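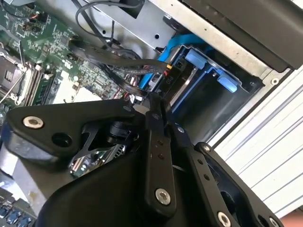
Sterkum refurbished desktop tower (bare case, board and drives)

I've been selling these old office towers for a while now and I still think they're the best thing to learn on! Everything inside is big enough to get your fingers round, and the side panel comes off so you can lay the case down and work from above. I sell it without a processor fitted, so you get to do that bit yourself (take your time with the pins, please). 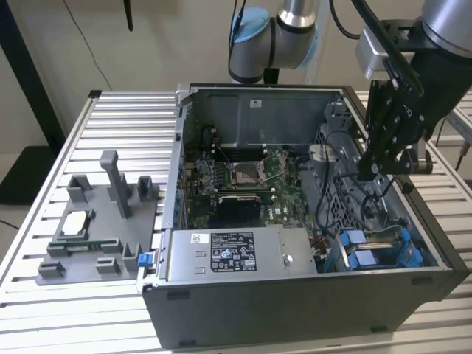 Case on its side, processor socket open.

My favourite part is the blue drive caddies. The hard disk sits in one and the whole lot slides out of its bay together – lovely when you're swapping disks over. I pack each tower in a double box, and you've got 30 days to send it back if you don't get on with it.
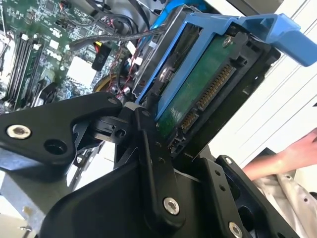
What size of hard drive fits the caddy?
Any standard 3.5-inch SATA drive. For a smaller laptop drive you'll want the Stino adapter, which I sell separately.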